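The Year I Ran the Chair Auction

My uncle Valdemar Bech left me three things when he died: a coat that smelled of herring, a phone number with no name next to it, and the job of running the summer auction in Mamumine. I didn't want any of them, but the coat fit, so I figured I'd better take the set.

You have to understand that Mamumine is not a big place. It has one street that goes down to the water and one street that wishes it did. Every July the town clears out its attics and garages and sells the lot to itself. Things go round and round. There's a brass lamp shaped like a heron that has lived in every house on the hill, and we had it twice when I was a kid. My mother cried the second time it left, which was strange, as she'd been the one who put it up for sale.

Uncle Valdemar had been auctioneer since before I was born. He wasn't any good at it in the normal sense. He mumbled, he lost his place, he'd stop in the middle of a lot to ask somebody how their knee was. But people bid for him! They'd bid just to get him moving again. I'd stood next to him holding things up since I was nine, so when the funeral was over and everybody was eating those little sandwiches, they all sort of turned and looked at me.

"I have a job," I said. I did, too. I sold insurance for a company called Tondent, over the phone, mostly to people who were in the bath.

"It's one afternoon," said Mrs. Berchtold, and that was that.
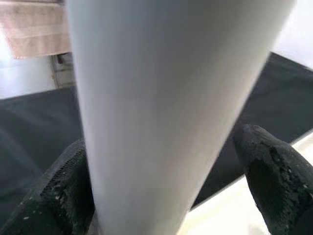
So I took the bus up at the end of June and moved into his house, which still had his breakfast plate in the sink. I washed it. Then I felt bad about washing it and sat on the back step for a while with the coat on. It was a warm evening, too warm for a coat really, and the neighbor's dog came through the hedge and sat down beside me like it was something we did every night. I suppose it was something he and my uncle did every night.

The ledger was in the bread box. I'd always thought he made it all up as he went along, but no, he had every sale written down in pencil, in handwriting so small I had to use the magnifying glass he kept for his stamps. Lot, item, seller, buyer, price. The last entry was number 3589, a garden hose, sold to himself. I started reading from the back the way you do with a magazine, and by midnight I'd gotten as far as the year of the big storm, and I'd noticed something funny.

Every single year, he'd bought one kitchen chair.

They were never good chairs. He paid next to nothing for them. And the seller's name was always left blank, and in the place where he usually wrote where a thing was going ("hall," "shed," "give to Mother") he'd just put the letter H. I went all through the house with a flashlight, and then the shed, and there were four chairs in total. Four! He'd bought one every summer of my life. Where do you even put that many chairs?

In the morning I called the phone number.

It rang for a long time. Then a woman picked up and said, "Hurkoveo," just like that, as if I ought to know what it meant. I said my name, and I said my uncle's name, and there was a long quiet on the line with a radio playing somewhere behind it.

"You'll be wanting to come and sit down," she said.

Now, I'm not brave. I once drove 50 miles out of my way to avoid a bridge. But she gave me directions and I wrote them on my hand, and I borrowed Mrs. Berchtold's car, which had no third gear, and off I went along the coast road in second with people honking at me the whole way – they knew the car, so I think it was mostly hello.

Hurkoveo was a dance hall. Or it had been one. It stood by itself in a field past the last village, long and low, with a tin roof and its name over the door in letters that had once been red. The woman from the phone was waiting out front in rubber boots. She was older than I'd expected, maybe older than Valdemar, and she looked at the coat before she looked at me.

"It's too long in the arms on you," she said.

"I know," I said.

She took me inside. And there they were, all his chairs, set out in rows with an aisle down the middle, every one of them different. Kitchen chairs with cracked seats and kitchen chairs with somebody's initials dug into the back. One had a phone book tied to it with string for a child to sit on. They all faced a little stage with nothing on it but a piano under a bedsheet.
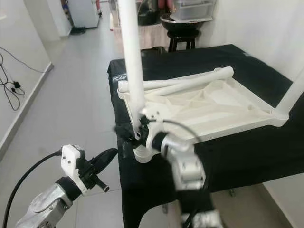 "He used to say we'd open it again when there was a seat for everybody," she said. "I told him the year we met that it was hopeless. The owner sold off all the seats when it closed, you see. 200 of them, gone in an afternoon, and Valdemar did the selling. It was his first job. He was so proud of himself, he'd gotten a good price. Then he turned around and I was sitting on the edge of the stage, bawling."

"You worked here?"

"I played the piano."

I sat down in the front row. My chair had one short leg, so I rocked a bit. She told me the rest standing up, with her hands in her pockets. He'd promised to get her the seats back. He'd figured he could do it in a summer or two, only he was broke, and then she got married to somebody else, and then she wasn't married anymore, and by that time it had become a thing they did. Each July he'd turn up with one chair in the back of the van. She'd make coffee. He'd pick the spot where it should go, and they'd both sit on it, one after the other, to test it. Then he'd drive home.

"That's all?" I said. I couldn't help it.

"Well," she said, and went a little pink, "it was very good coffee."

I asked her how many were still missing and she said oh, she'd never had the heart to do the sum. We talked until it got dark. She took the sheet off the piano and played me something, and it was badly out of tune and she swore at it the whole way through, and I clapped, and it sounded awfully thin with just me doing it.

I drove back in second gear, thinking.

You'll have guessed what I did, and I'd like to say it was a clever plan, but it was mostly nerves. The day of the auction came and I got up on the box in the herring coat in front of the whole town, and my mind went white as milk. I couldn't find the lot sheet. I couldn't remember how to start. So I started telling them about the chairs instead. I mumbled. I lost my place. In the middle of it I asked the man from the bakery how his knee was, and he said it was better, thank you, go on.

When I'd finished there was some coughing. Mrs. Berchtold stood up, folded the chair she'd been sitting on, and carried it to the front.

"What am I bid?" I said.

"Don't be silly," she said.

We sold almost nothing that year. The heron lamp went for 1611 crowns to two brothers who'd both forgotten they were bidding against each other, and that paid for the gas and a piano tuner. Everything else was chairs. They brought them in wheelbarrows and on their heads. The school sent the tiny ones from the first grade classroom. A fisherman gave me a bucket, upside down, and said it was a chair if you weren't fussy, and I wrote it in the ledger as a chair.

It took four trips with the baker's truck. She was out in the field in her rubber boots when the first load came over the rise, and I'd worked out a speech on the way but she went straight past me and started untying ropes. She was particular about where everything went. She moved the bucket three times.

I didn't go back to Tondent, by the way. I called them from the house and was put on hold, so I hung up, and I guess that counts. I sleep in the small room and the dog comes through the hedge around nine.

The seat with the short leg is still in the front row at Hurkoveo, on the aisle. I keep meaning to fix it. I folded up a bus ticket and put it under there for the time being, and on dance nights we hang the coat over the back so no one takes it.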